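My brother-in-law Ulises had been after me since October to come along to a stadium open day, and when Hebden finally put the date on their fixture card I ran out of excuses. So on November 11, 2018 the two of us got up far too early, filled a thermos, and drove out to see the ground, the training pitches and whatever else they were willing to unlock for us. I'm so glad we went!

The parking lot opened late and the line at the gate moved slowly, but it was a friendly line (a man in front of us had worn the same scarf to every home game since his wedding, and his wife confirmed it with a sigh). Admission was 2 dollars, with kids free, and for that you got a stapled program and a stamp on the back of your hand that I was still scrubbing at on Tuesday.

Our group was led by Josefina Gallardo, who runs the matchday side of things and walks faster than anybody I have ever followed through a tunnel. She told us the ground holds 3,322 when every seat is sold, and that the last time that happened was the cup tie against Gemari, when they had to turn people away. Ulises was at that game and would like everyone to know it. We heard a good deal about the second goal on the way to the locker rooms.

The home locker room is smaller than it looks on television, with a low bench running around three sides and a whiteboard wiped very clean before we got there. Somebody asked if they could sit in the captain's spot, and then of course we all had to. The visitors' room next door is painted a sort of boiled-cabbage green. Josefina said that was there before her time and moved us along.

Outside, Dardo Benítez was taking the goalkeepers through a session on the far pitch, and we were allowed to stand behind the goal for it. I could have stayed there all morning. You don't get any sense from the stands of how hard those balls come in — the net behind the keeper cracks like a wet towel. He kept them at it for 45 minutes, then came over and answered questions with his gloves tucked under his arm. Would the club be buying a striker in the winter window? He laughed and said he was the wrong man to ask. Fermín Escobar, Ulises's cousin, asked him again in slightly different words and got the same laugh.

Lunch was a sausage roll and a coffee from the stand by the east gate, and I bought a raffle ticket for a signed shirt, number 50, which didn't win. The club shop had last season's away jersey marked down, so I came home with one of those anyway. If you go next year, get there before the gate opens, wear shoes you don't mind getting muddy, and ask to see the old turnstile under the west stand, which isn't on the regular route.
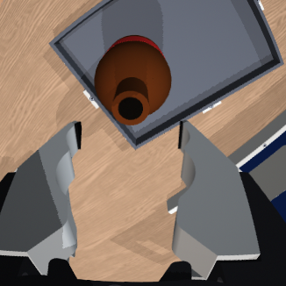
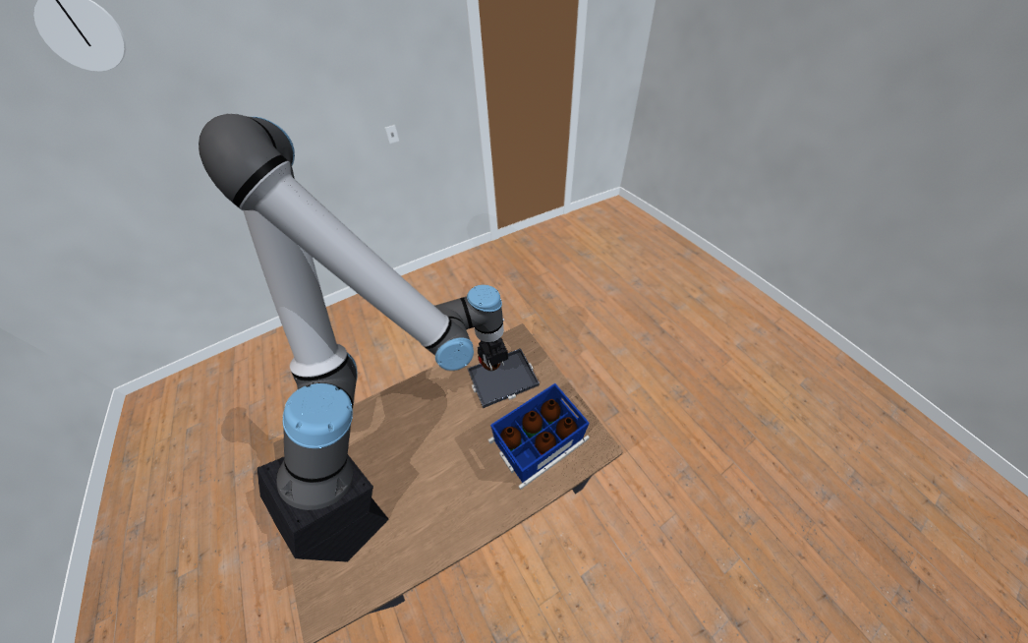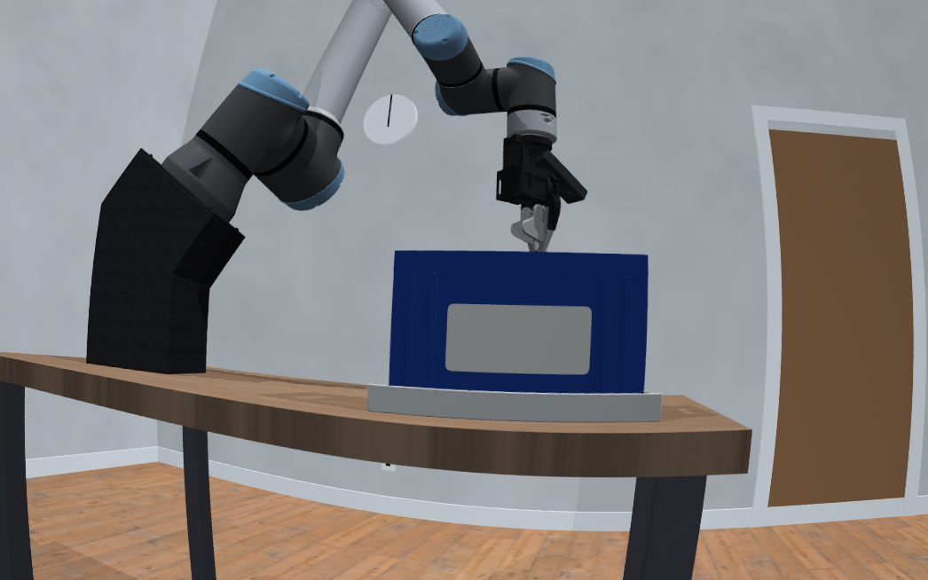

Simulated views of a robotic gripper at work over a wooden surface, the last two with the whole arm and a blue crate.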